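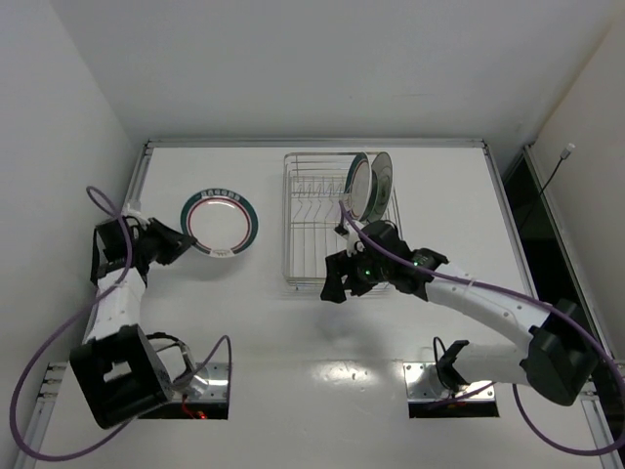
Home | Kitchen | Laundry | Workshop | Ask Us

Can a robot do the dishes yet? Sort of. Racking plates, one at a time, yes, slowly. Greasy pans, no. Wouldn't trust one with Gran's china.

If you're tempted to try:
- same size plates, round ones easiest
- wire rack, wide slots, big stuff at the back
- scrape first, allways
- glasses by hand. Lost 4 in November
- allow about 20 minutes for a small load

Folding towels next time, if Chalerm gets his notes to me. Dont hold your breath on fitted sheets.

Print this page | E-mail to a friend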